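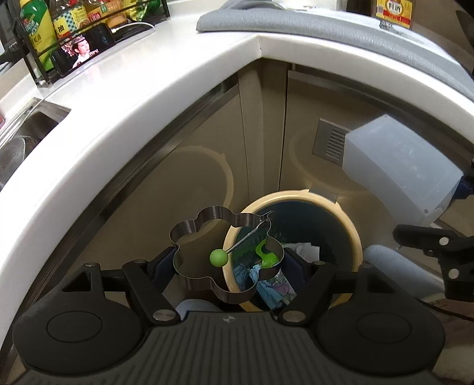 Fommont gripper kit, after 278 kitchen demos

Jidivby sells the Fommont as a pair of hand-held grippers plus the training recipe that goes with them. You do a chore while holding the things, the software turns your fumbling into demonstrations, and a policy learns to fumble on its own. I have now cleared up a good deal of kitchen with one in each fist, and my opinion of my own thumbs has improved.

The hardware first. The linkage is stiff, the pins haven't loosened, and the finger pads close evenly from both sides. Thin metal is where I expected trouble. A flower-shaped ring mold, the kind for frying an egg into something cute, is a band of stainless steel with a wire handle and very little to hold on to. Squeezed across the lobes, it stays put. Squeezed anywhere near the handle, it swings like a gate. Boxy plastic containers are easy until you tilt them, at which point you learn how much of your wrist you normally use.

The cable is my main complaint. It finds drawer pulls, chair legs and, once, the dog.

Now the method, which is the part you are paying for. The manual wants you to vary the position of everything between demos and to work at an even speed. My colleague Elvia Arriaga did as told. I did not, for a whole Saturday, and the policy trained on my batch inherited my habit of hovering over the bin as if having second thoughts. It hovered for 6 seconds before each drop. Elvia's went straight there.

We ran both on the same arm, with the same 14 objects. Hers placed 11 of them where they belonged. Mine placed eight and spent the remainder of the morning considering the ring mold. When we pooled the two sets, the result landed at ten, so more data did not rescue us from bad data – a finding Bienvenido Galang had predicted over lunch and has brought up at most lunches since.

The Cuevas add-on, which trims pauses out of the recordings automatically, got rid of most of the hovering. It also trimmed two perfectly good grasps. I'd wait for the next version.

At 2000 dollars the pair, it costs less than the Ralau set we used before and pinches fewer fingers. Four stars. The fifth is somewhere under the fridge with the spare pad screws.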